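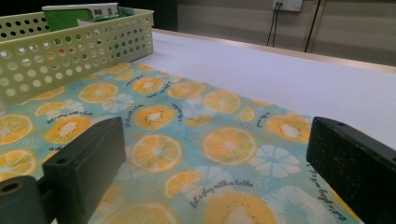 Anleitung: Eine Haushaltsaufgabe für Greifer aufbauen und ehrlich bewerten

Kann eine Maschine heute schon im Haushalt helfen? Auf diese Frage bekommt man meistens ein Video als Antwort, und im Video klappt alles. Ich schlage einen anderen Weg vor: eine kleine Aufgabe wählen, sie immer gleich aufbauen und aufschreiben, was schiefgeht. Diese Seite zeigt, wie ich das mit einem dünnen Stoffbeutel und einem Korb mache. Bei mir heißt die Aufgabe »Traniline«, damit ich sie in meinen Tabellen wiederfinde. Jeder kann sie natürlich nennen, wie er möchte.

Was man braucht

Einen Tisch mit heller, glatter Fläche
Einen dünnen Stoffbeutel mit deutlichem Muster
Einen leichten Plastikkorb
Zwei kleine Schachteln aus Karton
Einen Greifer mit zwei Fingern, am Roboter oder zum Halten mit der Hand
Eine Uhr und einen Zettel für die Notizen

Schritt 1: Das Ziel in einem Satz schreiben

»Den Beutel ordentlich machen« ist kein Ziel, denn darunter versteht jeder etwas anderes. Besser ist: »Die beiden Schachteln liegen im Beutel, und der Beutel steht oder liegt geschlossen im Korb.« Über diesen Satz kann man mit Ja oder Nein entscheiden. Wenn man beim Entscheiden lange überlegen muss, ist der Satz noch nicht gut genug, und man schreibt ihn neu.

Schritt 2: Den Anfang festlegen

Die Schachteln kommen zuerst in den Korb, der Korb kommt auf die linke Seite, der Beutel liegt rechts daneben. Für den Beutel benutze ich drei Ausgangslagen: flach ausgebreitet, einmal gefaltet und zusammengeknüllt. Die dritte Lage ist die wichtigste, denn so liegt ein Beutel zu Hause meistens herum. Wer nur die flache Lage prüft, bekommt zu schöne Ergebnisse.

Schritt 3: Zuerst mit dem Handgreifer üben

Bevor der Roboter arbeitet, sollte ein Mensch die Aufgabe mit denselben zwei Fingern lösen. Das ist anstrengender, als man denkt. Mit der Hand fühlt man sofort, ob man eine Lage Stoff hält oder zwei. Mit dem Greifer fühlt man davon fast nichts und muss sich auf die Augen verlassen. Ich empfehle mindestens 8 Durchgänge, mit einer kleinen Pause dazwischen.

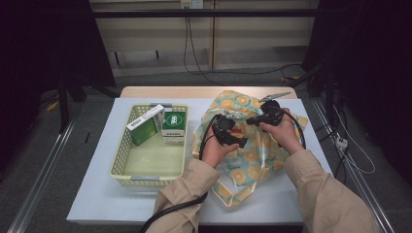

Während des Übens notiert man auch die Griffe, die man oft wiederholt. Bei mir war es immer der Rand: anheben, loslassen, wieder anheben, bis endlich eine Öffnung entsteht. Solche Wiederholungen sind keine Fehler des Übenden. Sie zeigen, an welcher Stelle die Maschine später die größte Mühe haben wird.

Schritt 4: Die Durchgänge zählen

Meine eigene Tabelle habe ich im Mai begonnen, inzwischen hat sie 796 Zeilen. Das Ziel sind 1000. So viele braucht man für den Anfang nicht, aber man soll jeden Durchgang eintragen, auch den peinlichen. Pro Zeile schreibe ich die Ausgangslage, die Dauer, das Ergebnis und ein Stichwort zum Fehler. Nützliche Stichwörter sind zum Beispiel »zwei Lagen«, »abgerutscht«, »Öffnung verloren« und »Korb verschoben«.

Schritt 5: Hilfe durch den Menschen ehrlich eintragen

Sobald eine menschliche Hand den Stoff zurechtlegt, gilt der Durchgang als »mit Hilfe«. Auch dann, wenn es nur ein Zipfel war. Ich habe am Anfang solche Durchgänge als gelungen gezählt und musste später viele Zeilen korrigieren.
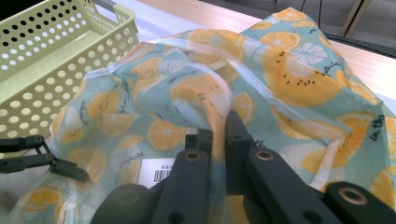
Schritt 6: Weichen Stoff und feste Dinge getrennt bewerten

Eine Maschine, die Schachteln gut greift, kann bei Stoff völlig versagen. Eine Schachtel behält ihre Form, man findet sie nach dem Loslassen so wieder, wie sie vorher war. Stoff macht bei jedem Griff etwas Neues. Wenn zwei Finger nur eine Falte klemmen und sich darüber eine runde Schlaufe wölbt, sieht das schon nach einem sicheren Griff aus, aber über den Rest des Beutels weiß man damit noch wenig. Dazu kommt bei halb durchsichtigem Stoff wie meinem, dass eine Kamera Vorderseite und Rückseite leicht verwechselt. Deshalb führe ich für Stoff und Karton zwei Spalten und rechne sie nie zusammen.

Schritt 7: Das Ergebnis lesen

Am Ende stellt man sich drei Fragen. Wie oft wurde das Ziel ohne Hilfe erreicht? Wie lange hat es im Vergleich zur bloßen Hand gedauert? Und würde man bei dieser Arbeit aus dem Zimmer gehen? Die dritte Frage ist für den Haushalt die wichtigste. Eine langsame Maschine stört mich nicht, wenn ich in der Zeit kochen kann. Eine Maschine, bei der ich daneben stehen muss, spart mir keine Arbeit.

Meine Antwort ist im Moment: Schachteln in einen Korb legen, ja. Einen zerknüllten Beutel öffnen und füllen, noch nicht zuverlässig genug für eine normale Wohnung.

Häufige Probleme

Der Korb rutscht: Eine dünne Gummimatte darunter legen und sie in allen Durchgängen benutzen.
Der Stoff entgleitet den Fingern: Zuerst den Griff näher am Saum probieren, danach erst die Kraft erhöhen.
Die Ergebnisse schwanken stark: Prüfen, ob die Ausgangslage wirklich gleich war und ob das Licht sich geändert hat.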